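3.2 Fluid intake during limited-overs matches

Drinks breaks first. Club cricket in the Lendetance league has two scheduled breaks per innings, umpires can move them, and in practice they do. Hot afternoons bring the first one forward, a fall of wicket drags it back. We logged the break when play stopped and not when it was due. This matters for the later tables, where "early" and "late" refer to the clock and not to the over number.

Data come from four clubs, two of which play their home games at Lins. Men's and women's sides pooled. Juniors left out – different match lengths, different break rules, and parents handing over drinks from the boundary at any point in the game. In total we have 1491 player-innings with a usable intake record. A record was usable if the bottle was weighed both before the innings and after it, and if the player was on the field for the whole of it. Substitute fielders were dropped. So were players who left the field injured, even for a few overs, as we could not tell what they drank in the pavilion.

Bottles were weighed on a Nuvalow bench scale kept in the scorers' room. Same scale at every ground, carried between matches in its case and zeroed before each session. Wind was a problem whenever the door was left open and readings drifted; in those cases the scorer waited and took the reading again. Players' names were replaced with a shirt code at the time of weighing. Intake was taken as the drop in bottle weight, plus the weight of any refill. No correction for spit or for water poured over the head. We asked players not to do the second from the study bottle, and gave them a separate jug for it. Complience was good as far as the scorers could tell, but they were scoring a match at the same time and we would not lean on that.

Roles were coded as wicketkeeper, bowler, close fielder, outfielder. Bowlers who sent down only an over or so count as outfielders. Captains not coded separately, though one reader of an earlier draft asked for it. The keeper group is small by its nature, one per side, and the intervals are wide.

Main pattern: keepers drank least between breaks and most at them. Outfielders the reverse. Not surprising, an outfielder can leave a bottle behind the rope and reach it between overs, a keeper in gloves and pads cannot. Bowlers sat between the two groups, and split further by where they fielded in their off overs. Fast bowlers posted to fine leg drank steadily all innings. Those kept in the ring at mid-off waited for the break like everybody else in the ring. Position seems to explain more here than workload does, but the two are tangled and we did not have ball-by-ball effort data to pull them apart.

Late-season matches looked different. By the last round intake was down in all roles, the breaks were shorter, and on the coldest afternoon one was skipped by agreement of both captains. We kept these matches in. Dropping them moves the keeper estimate slightly and leaves the rest where it was.

Match times, breaks and overs were entered in Javby, the scoring app used across the league. Two matches had the break entered in the wrong innings; these were fixed from the paper scorebook. One match had no break entered at all and the scorebook was no help either, so it counts toward total intake only and is left out of anything split by break.

Self-report was collected as well, on a card filled in at the end of the innings. Players were asked to guess how many mouthfuls they had taken. Guesses were poor. Outfielders guessed low, keepers guessed high, and the cards handed in after a loss were often half blank. We report them in the appendix and do nothing else with them.

Spillage is the weakest point of the weighing method, and it depends on the type of bottle more than on the player. Squeeze bottles with a valve lose little when knocked over on the boundary. Screw-top bottles are fine when closed, but a player called back into position does not always stop to close one. A bottle stood up with its cap off, like the white one in Figure 1, has a bare metal screw neck with the rim open at the top, and any knock can cost some of the contents, which our method then counts as drunk. The cap itself is a second issue. It has to be on for both weighings or off for both, and a cap lost in the grass between the two adds its own weight to the apparent intake. Scorers were told to weigh caps-off from the second month on. Earlier records were checked against the notes column, and where the cap was not mentioned the record was flagged and run seperately. Flagged records gave slightly higher intakes, same ordering of roles.

Figure 1. Screw-neck bottle with no cap on, upright on a white tabletop.

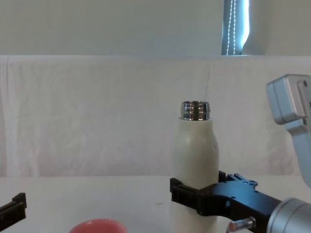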